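식탁에서 편지 쓰기, 그 느려 터진 즐거움에 대하여

제 책상 서랍에는 아직 못 부친 편지가 한 통 있어요. 봉투까지 다 써 놓고 우표도 붙였는데 마지막 문단이 마음에 안 들어서 다시 꺼냈다가, 그대로 계절이 바뀌어 버렸죠. 첫 줄이 "장마가 길어서 빨래가 안 마른다"로 시작하는데 지금은 11월입니다. 이걸 그냥 보내야 하나, 새로 써야 하나 고민하다가 이 글을 쓰게 됐어요.

제가 다시 손편지를 쓰기 시작한 건 순전히 핀란드 사람 하나 때문이에요. 이름은 사이미 켐파이넨(Saimi Kemppainen). 2000년에 잡지 뒷면 펜팔란에서 만났어요. 맞아요, 잡지에 펜팔란이라는 게 있던 시절이었습니다! 이름, 나이, 취미, 주소가 깨알 같은 글씨로 줄줄이 실려 있었는데 지금 생각하면 등골이 서늘하죠. 전 국민이 보는 잡지에 집 주소라니. 그때는 다들 그랬어요. 저는 취미란에 '음악 감상'이라고 적은 사람들을 전부 건너뛰고 '버섯 말리기'라고 적은 사람을 골랐어요. 그게 사이미였습니다.

첫 편지는 영어 사전을 끼고 사흘을 썼어요. My name is로 시작해서 날씨 얘기, 학교 얘기, 우리 집 강아지 얘기. 강아지가 말썽꾸러기라는 말을 하고 싶은데 사전에 나온 단어가 너무 많아서 그중 제일 긴 걸 골랐거든요. 나중에 알고 보니 범죄자한테나 쓰는 말이었어요. 사이미는 답장에서 강아지가 무슨 죄를 지었느냐고 아주 진지하게 물었습니다. (양말 절도라고 답했어요.)

그렇게 몇 년을 주고받다가 남들처럼 이메일로 옮겨 갔고, 이메일로 옮기자마자 뜸해졌어요. 이상하죠. 편지 한 통에 열흘씩 걸릴 때는 안 끊기더니 눌러서 바로 갈 수 있게 되니까 안 보내게 되더라고요. 언제든 할 수 있는 일은 늘 다음 주로 밀리니까요. 마지막 메일 제목이 "곧 길게 쓸게"였던 걸 기억해요. 그 '곧'이 참 길었습니다.

다시 편지가 온 건 부모님 댁을 정리하던 무렵이었어요. 엄마가 전화해서 "너한테 외국에서 뭐가 왔는데 이거 사기 아니냐" 하시는 거예요. 가 보니 사이미의 글씨였어요. 글씨라는 게 진짜 신기해요. 얼굴은 까먹어도 글씨는 못 까먹겠더라고요. 소문자 k를 쓸 때 다리 한 짝을 길게 빼는 버릇이 그대로였습니다. 이사하다가 제 편지 상자를 찾았대요. 혹시나 해서 옛 주소로 보내 본다고, 안 닿으면 어쩔 수 없고, 라고 적혀 있었어요. 저는 현관에 신발도 안 벗고 서서 그걸 다 읽었고요.

답장을 쓰려고 앉았더니 손이 말을 안 듣는 거예요. 반 장을 쓰니까 손목이 욱신거리고, 글씨는 뒤로 갈수록 드러눕고, 무엇보다 지울 수가 없잖아요. 화면에서 글을 쓸 때는 문장을 일단 던져 놓고 나중에 고치는 게 몸에 배어 있는데, 종이에서는 한번 시작한 문장은 어떻게든 끝을 내야 해요. 그래서 제 첫 답장에는 이상하게 끝나는 문장이 아주 많았어요. "나는 요즘 회사에서, 그러니까 회사라는 곳은, 아무튼 다닌다." 이런 거요.

그래도 부쳤습니다. 부치고 나니까 얼마나 후련하던지!

그 뒤로 저는 조금 유난을 떨기 시작했어요. 문구에 손을 댄 거죠. 편지 쓰는 사람이라면 다들 한 번은 겪는 시기예요. 처음에는 집에 굴러다니던 볼펜이면 충분했는데, 어느 날 문구점에서 그래스소프(Grasthorpe)라는 상표가 붙은 편지지를 만져 보고는 그만 넋이 나갔어요. 종이가 도톰한데 뻣뻣하지 않고, 만년필로 써도 뒷면에 거의 비치지 않아요. 가격을 보고 내려놨다가, 매장을 한 바퀴 돌고, 다시 가서 집어 들었습니다. 두 묶음을요.

잉크는 더 심해요. 자케(Jacquet)라는 가게에서 소분해서 파는 짙은 청록색을 쓰고 있는데, 이 색이 마르기 전과 마른 뒤가 달라서 쓰는 동안 계속 구경하게 돼요. 내용은 안 쓰고 색깔만 보고 있는 거죠. 편지의 삼분의 일쯤이 "이 잉크 색 어때?"로 채워진 적도 있어요. 사이미의 대답은 짧았습니다. "좋아. 그런데 너는 어떻게 지내?"

뜨끔했어요. 문구 얘기는 사실 하기 쉬운 얘기거든요. 새로 산 종이, 새로 산 펜, 날씨. 그런 걸로 두 장은 거뜬히 채울 수 있어요. 정작 그해에 제가 회사를 옮겼다가 후회했다는 얘기, 아버지 무릎이 안 좋아지셨다는 얘기는 그다음 편지에서야 썼습니다. 잉크는 그냥 집에 있던 검정으로요.

편지를 어디서 쓰느냐고 묻는 분들이 있는데, 저는 책상에서 못 써요. 책상은 일하는 곳이라 앉으면 자꾸 허리를 펴게 되고 문장도 같이 펴져요. "안녕하십니까, 지난번 편지에 회신드립니다" 같은 말이 나올 것 같단 말이죠. 그래서 저녁 먹고 난 식탁에서 씁니다. 설거지를 미뤄 두고 반찬통만 한쪽으로 밀어 놓고요. 덕분에 제 편지에는 가끔 김치 국물이 묻어서 가요. 한번은 동그란 자국이 크게 났길래 화살표를 그리고 '김치'라고 써서 보냈더니, 다음 답장에 갈색 얼룩과 함께 화살표가 그려져 왔어요. 'kahvi', 커피였습니다.

쓰는 요령이랄 건 별로 없는데요, 제가 하는 몇 가지를 적어 볼게요.

우선 받은 편지를 옆에 펴 놓고 씁니다. 당연한 얘기 같지만 안 그러면 상대가 물어본 걸 몽땅 무시하게 돼요. 저는 연필로 질문마다 작게 점을 찍어 둡니다. 그리고 답을 하나씩 해요. 두 달 전에 물어본 걸 지금 대답하는 거라 박자가 엉망이긴 해요. "감기는 나았어?"라고 물어 온 편지를 읽을 때쯤이면 저는 무슨 감기였는지 기억도 못 해요.

그리고 한 번에 다 쓰려고 하지 않아요. 오늘 반 장, 내일 반 장. 중간에 줄을 하나 긋고 "다음 날이야"라고 쓰고 이어 가면 됩니다. 예전에는 이게 성의 없어 보일까 봐 걱정했는데, 받아 보는 쪽에서는 그게 더 재밌대요. 어제의 저는 기분이 나빴는데 오늘의 저는 왜 기분이 나빴는지 설명을 못 하고 있으니까요. 한 통 안에서 날씨가 네 번 바뀐 적도 있어요.

틀린 글자는 그냥 두 줄로 긋습니다. 수정테이프는 안 써요. 사이미는 틀린 자리에 작은 물고기를 그려서 덮는데, 피곤한 날의 편지에는 물고기가 떼로 지나가요. 물고기 수만 봐도 그날 상태를 알겠더라고요.

마지막으로, 다시 읽지 않고 봉합니다. 이건 정말 중요해요. 다시 읽으면 못 보내거든요. 서랍 속의 그 장마 편지가 증거예요.

우체국 얘기도 좀 해야겠네요. 우리 동네 우체국은 창구가 작고 번호표 기계가 유난히 시끄러워요. 처음에 "핀란드요" 했더니 직원분이 빠른 걸로 보내실 거냐고 물으셨어요. 아니요, 제일 느린 걸로요. 그랬더니 고개를 들고 저를 한번 보시더라고요. 요즘은 제가 들어가면 말 안 해도 기념우표가 새로 나왔는지부터 알려 주세요. 꽃 우표가 나온 날은 괜히 필요 이상으로 사서, 지금 지갑에 돈보다 우표가 많습니다.

도착까지 걸리는 시간은 완전히 제멋대로예요. 어떤 건 금방 오고 어떤 건 한참 뒤에 오고, 나중에 보낸 게 먼저 도착하기도 해요. 한번은 사이미가 "지난 편지에 쓴 그 일은 다행히 잘 해결됐어"라고 썼는데 저는 그 지난 편지를 못 받은 상태였어요. 무슨 일인지도 모르면서 일단 안도부터 했죠. 그리고 3주 뒤에 문제의 편지가 왔는데, 결말을 알고 읽으니까 마음이 그렇게 편할 수가 없었어요. 지하실에 물이 찬 얘기였습니다.

주변에 편지 쓴다고 하면 반응이 갈려요. 부럽다는 사람이 제일 많고, 그럼 너도 써 보라고 하면 쓸 사람이 없다고들 해요. 저는 이 말이 좀 이해가 안 갔는데, 가만히 생각해 보니 저도 사이미가 먼저 보내지 않았으면 똑같이 말했을 거예요. 그래서 올봄에 친구들 몇을 꼬드겨서 모임을 하나 만들었습니다. 이름은 콜테멘트(Koltement). 뜻은 없어요. 다 같이 모여서 아무 소리나 냈는데 제일 그럴듯한 게 그거였어요.

모여서 하는 일은 간단해요. 한자리에 앉아서 각자 편지를 씁니다. 말은 거의 안 해요. 누구한테 쓰는지도 안 물어봐요. 처음 모인 날은 다들 어색해서 종이만 만지작거리다가, 한 친구가 갑자기 코를 훌쩍이더니 고개를 숙이고 쓰기 시작했고 그때부터는 펜 소리밖에 안 났어요. 끝나고 나서 다 같이 우체통까지 걸어갔는데, 밤 열 시에 어른들이 우체통 앞에 줄을 서 있으니 지나가던 분이 무슨 행사냐고 물으시더라고요.

10월에는 좀 멀리 갔어요. 오래된 엽서를 모아 보여 주는 작은 전시였는데, 티케티(Tiketti)라는 예매 페이지에서 표를 사다가 제가 날짜를 잘못 눌러서 다들 하루를 더 기다려야 했습니다. 미안했어요, 정말. 그래도 가 보니까 좋았어요. 모르는 사람들의 엽서를 읽는 건 좀 염치없는 일이긴 한데, 내용이 하나같이 어찌나 시시한지! 도착했다, 비가 온다, 숙소 밥이 짜다, 이모한테 안부 전해라. 역사에 남을 만한 문장은 하나도 없었어요. 저는 "밥이 짜다" 앞에서 제일 오래 서 있었습니다. 그 짠 밥을 먹은 사람은 어디로 갔을까 싶어서요.

돌아오는 기차에서 친구 하나가 그러더라고요. 자기는 중요한 얘기가 생기면 편지를 쓰려고 아껴 두고 있었는데, 그러다 평생 한 통도 못 쓰겠다고. 그 친구는 그 자리에서 엽서를 꺼내 옆자리에 앉은 저한테 썼어요. 옆에서 다 보이는데도 저는 창밖을 보는 척했고요. 며칠 뒤에 우편함으로 받았습니다. 도시락이 맛없었다는 내용이었어요.

답장이 안 오면 어떡하느냐. 이것도 많이 받는 질문이에요. 안 오기도 해요. 저는 고등학교 때 국어 선생님께 한 통을 보냈는데 여태 소식이 없어요. 주소가 바뀌었을 수도 있고, 받으셨는데 제가 누군지 기억이 안 나실 수도 있고요. 처음 몇 주는 퇴근할 때마다 우편함을 열어 봤어요. 피자 전단지, 관리비, 피자 전단지. 지금은 그러려니 해요. 쓰는 동안 선생님 생각을 실컷 했고, 수업 시간에 창문을 전부 열어 놓고 시를 읽어 주시던 일을 오랜만에 떠올렸으니 저는 제 몫은 챙긴 셈이에요. (그래도 선생님, 혹시 이 글 보시면 엽서 한 장만요.)

보관은 어떻게 하냐면, 저는 쿠키 깡통을 써요. 원래는 연도별로 정리하려고 색인 카드까지 사 뒀는데 한 번도 안 썼습니다. 그냥 받은 순서대로 눌러 넣고, 가득 차면 쿠키를 또 사 먹어요. 깡통 때문에 쿠키를 사는 건지 쿠키 때문에 편지를 쓰는 건지 헷갈릴 때도 있지만요. 옛날 편지는 일부러 꺼내 읽지는 않는 편인데, 새 편지를 넣다가 꼭 한두 장에 걸려들어요. 지난주에도 그랬어요. 강아지의 죄목을 묻는 그 편지가 손에 잡혀서, 저녁 준비하다 말고 바닥에 앉아 한참을 읽었네요. 찌개가 넘쳤습니다.

사이미하고는 아직 한 번도 만난 적이 없어요. 이 말을 하면 다들 놀라는데, 저희는 둘 다 그게 별로 이상하지 않아요. 만나자는 얘기는 나와요. 거의 매년 나와요. 표를 알아봤다가, 누가 아프거나 누가 바빠지거나 해서 넘어가고. 영상통화를 하면 되지 않느냐고들 하는데, 딱 한 번 시도했다가 둘 다 너무 부끄러워서 금방 끊었어요. 글씨로는 별별 얘기를 다 했으면서 얼굴을 보니까 날씨 얘기밖에 안 나오더라니까요. 그날 밤에 바로 편지를 썼어요. 아까는 미안했다고, 네 목소리가 생각보다 낮아서 놀랐다고. 사이미도 같은 날 썼더군요. 제 목소리는 생각보다 높대요.

그래서 서랍 속 편지 말인데요. 장마 얘기로 시작하는 그거요. 새로 쓰지 않기로 했습니다. 마지막 문단 밑에 줄을 긋고 "다음 날이야"라고 적은 다음, 사실은 다음 날이 아니라 몇 달 뒤라고 고백하고, 김장 얘기를 조금 붙였어요. 우표도 이미 붙어 있으니까 월요일에 우체국 가서 무게만 다시 재 보면 돼요. 김장 얘기가 길어져서 한 장이 늘었거든요.
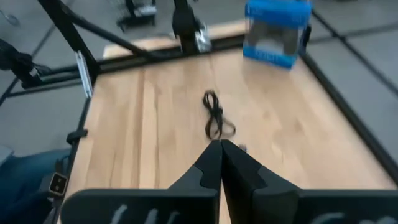
글을 먼저 읽어 본 사이미는 자기 쪽 사정도 꼭 덧붙여 달라고 했다. 버섯 말리기는 취미가 아니라 어머니가 시킨 집안일이었고 펜팔란에 쓸 말이 없어서 적었을 뿐이라는 것, 영상통화는 부끄러워서가 아니라 오븐에 빵이 있어서 끊었다는 것, 그리고 장마 편지는 언제 도착해도 좋으니 김장 부분을 빼지 말고 보내라는 것이었다.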